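How Does a Robot Learn to Tidy a Hotel Room?

A page for young readers who like machines

Imagine that you must teach a friend to tie shoes, but you are not allowed to speak. What would you do? Probably you would sit down next to the friend and do it slowly, with your own hands. The friend would look, and then the friend would try.

With robots we can do almost the same. We call it "showing" or, with a longer word, demonstration.

Why not only write the rules?

A computer likes rules. For a long time, people wrote for the robot every small step: move the arm up, turn left, close the fingers. In a factory this works well, when every part comes to the same place each time.

A hotel room is different. One guest leaves the booklet on the bed, another guest puts it on a chair. The curtain may be open or closed. If you wish to write a rule for every case, you will be writing until you are a grandmother or a grandfather. So the teacher shows the task many times, and the robot looks for what is the same in all of them.

Two ways of showing

The first way is to show by hand. A person does the job with normal human hands, and a camera sees the work from above, near to where the eyes are. The computer gets these pictures and studies where the fingers go and how the thing moves.

The second way is by remote control. It is a little like a toy car, but much harder. The person moves two handles, and two robot arms in another place copy the movement. When the person closes the handle, the robot closes its gripper. This is called teleoperation. "Tele" means "far," the same as in the word telephone.

Sorin Perić teaches robots in a project with the name Bremero. He likes to begin with the first way, and one of his first lessons is with a simple thing: the guest booklet of a hotel. You hold it with both hands, you lay it flat, you pick it up again.
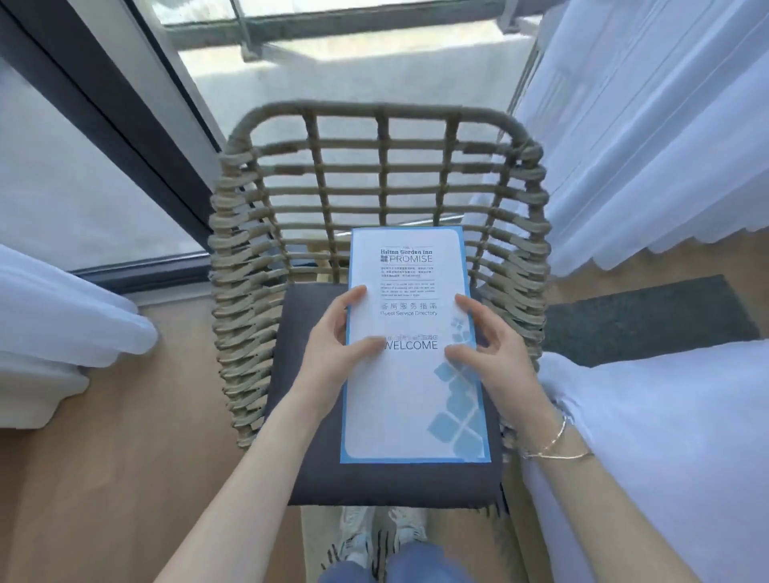
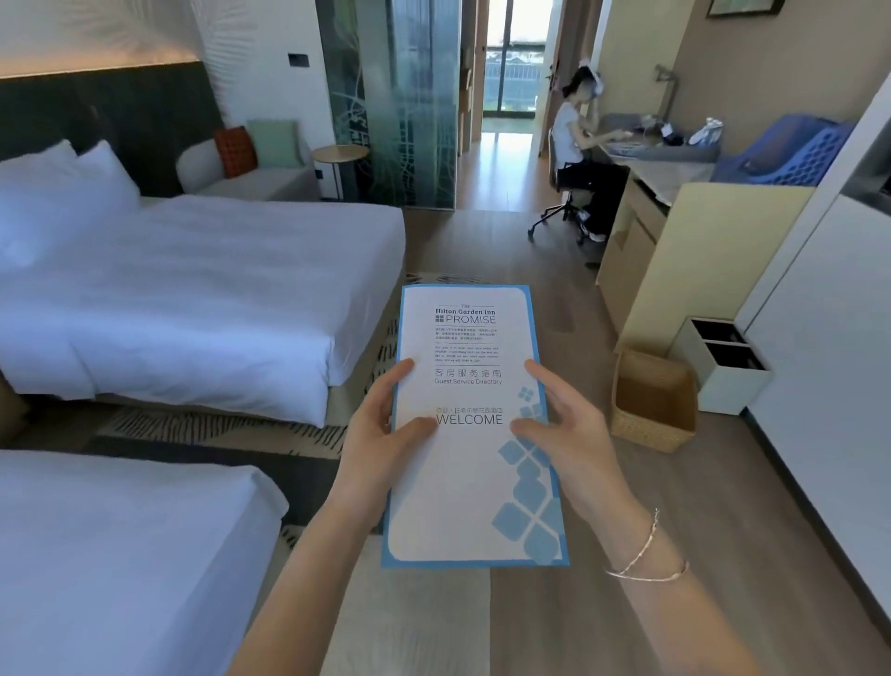
Tomás Noonan thinks that children should try the second way first. In his opinion, hands are so clever that we forget how much they do, and only with the remote handles do we feel it. He says that his own first try with a booklet took 11 minutes, and at the end it was under the bed.

Sorin answers that both ways are good, if the teacher is patient.

What is difficult about a booklet?

For you it is easy. For a robot there are many questions. Where is the edge? How hard may I press? Paper can bend, and if the gripper pulls too much, the paper gets a fold. Your skin feels this and tells your brain very quickly. Many robots have no skin that feels, so they must use mostly their cameras.

Also, a booklet has a front and a back, and a top and a bottom. If it lies upside down, the guest can still read it, but it does not look nice.

How many times must you show it?

More than you think! For the booklet lesson, the Bremero group collected 2,356 showings. From these, 681 were made by remote control and the others by hand. Some of them were not good, for example when the booklet fell down. The teacher marks these, so the robot does not learn the mistake as if it was the right way.

After this, the robot practices. It can need up to 28 tries before it puts the booklet down straight in a new room.

Try it at home

You need a friend, a thin book and a scarf. Your friend is the robot and covers the eyes with the scarf. Put the book on a table. Now give orders with only these words: left, right, up, down, forward, back, open, close. Your friend must pick up the book and lay it on a chair.

Then change places. After that, take off the scarf, and show the same task one time with your hands, without words. Which way was faster for you?

Words to remember

Demonstration: showing how a task is done.
Gripper: the "hand" of a robot.
Teleoperation: moving a robot from another place.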